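**Gripper evaluation, tabletop cell: soft fingertips versus rigid jaws**

**f.adeleke** (Todgate, Handling Group)

Colleagues are invited to comment on the current comparison before the report is issued in November. Two end effectors are under consideration: the Danladi compliant gripper and the Custon rigid parallel jaw. Both are specified at 300 grams for this task set, and both use the same controller settings.

The object set mixes produce with cups, bowls and utensils. The layout is deliberately crowded, as our kitchen customers will not present items neatly spaced.
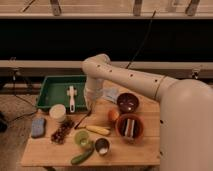
*Gripper near the green tray, with the utensil placed inside it.*

My preliminary position is that the compliant fingers should be preferred for produce. I would welcome objections, particularly on thin items.

Fatima Adeleke

---

**efe_obi**

Thank you for circulating this. I must register a reservation. Compliant fingers perform well on rounded objects, but a thin utensil lying in a shallow tray is a different problem. In our own trials the fingertips folded against the tray floor before the grasp closed. The rigid jaw had no such difficulty.

I would also ask that cycle time be reported per object class. A single average over 900 attempts will conceal the weak cases.

---

**tondimport_lab**

We agree with Efe Obi on reporting, but not on the jaw. Rigid jaws marked our softer fruit at the default closing force, and lowering the force led to dropped cups. We settled on the compliant unit with a shorter fingertip, which reduced the folding he describes.

Has the fixed camera been recalibrated between gripper changes? Our hand-eye offset moved by 4 millimeters after each swap, and we first blamed the gripper.

---

**f.adeleke**

Calibration is repeated at each change, and the residuals will be included in an appendix. Results will be divided by object class as requested.

Clear cups deserve a section of their own. Depth readings on transparent plastic are poor with our present camera, so an approach from directly overhead depends heavily on the stored height of the cup.

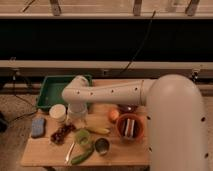

For that reason I intend to score perception failures separately from grasp failures. A missed cup should not count against either gripper if the height estimate was wrong at the outset.

---

**efe_obi**

That separation is acceptable, provided the same person assigns the failure codes for both units. I maintain my objection regarding utensils and request that the rigid jaw be retained as an option for that class.

---

**tondimport_lab**

A tool changer would settle the matter, although ours adds 7 seconds per exchange. We can forward the fingertip drawings if Todgate wishes to test the shorter version.

---

**f.adeleke**

Please do forward them. The utensil trials will be repeated with the shorter fingertip, and the recommendation remains open until those results are posted in this thread.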